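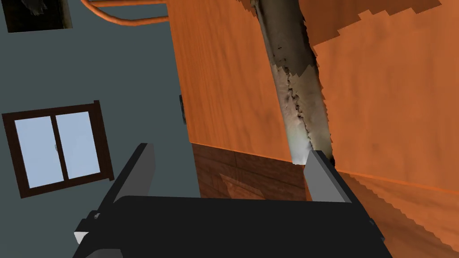
A gender question on a community survey should be short, optional and easy to skip. Most of the trouble comes from wording, and the rest from layout. Set the form on white or a very pale colour. A warm orange wood grain like the one in the picture is pleasant to look at, but small type gets lost on it. The steps below are the ones we used for the Stestbridge neighbourhood survey, which had 492 replies.

Step 1: Decide what you need to know

Write down what you will do with the answers. If you only want to know how to address people, ask for a name and pronouns and leave gender out. If you are reporting on who uses a service, you need a gender question. Sex recorded at birth is a separate matter and belongs on the form only if a health service has asked for it.

Step 2: Write the options

Use these as a starting point:

Woman
Man
Non-binary
I use another term (please write it in)
Prefer not to say

Don't label the write-in line "Other". Siham Badawi, who edited our draft, also took out "Both". Let people tick more than one box. 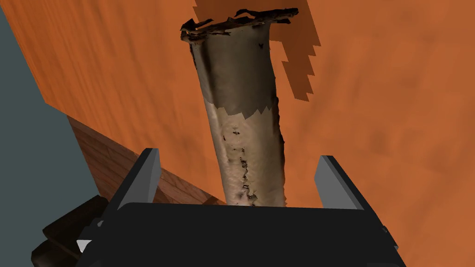
Step 3: Ask about trans experience separately

"Trans woman" and "woman" shouldn't sit in the same list as if they were different things. Put a second question underneath: "Are you transgender?" with yes, no, not sure and prefer not to say.

Step 4: Test it

Give the draft to 6 people and sit with them while they fill it in. Someone's dining table is fine for this.
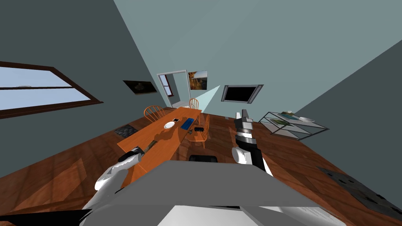
Dining room with teal-grey walls and a long wooden table.

Note where they stop or go back. Babatunde Mohammed ran our test in Risach and found that two people had read "optional" as applying to the whole page. We moved the word next to each question.

Step 5: Store and report the answers

Keep names and contact details in a different file from the answers. 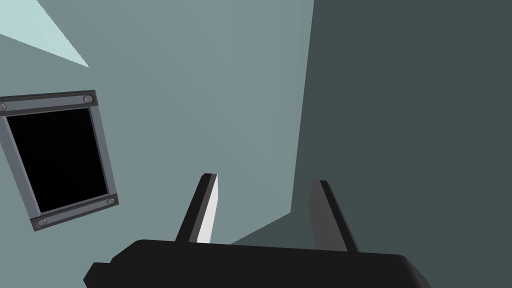 Limit access to the people doing the analysis, and set a date for deleting the raw forms. Ours were deleted in March.

When you report, combine any group with fewer than 50 replies if a smaller breakdown could identify someone. Say in the report that you have done so. Publish the exact question wording in an appendix so the next survey can match it.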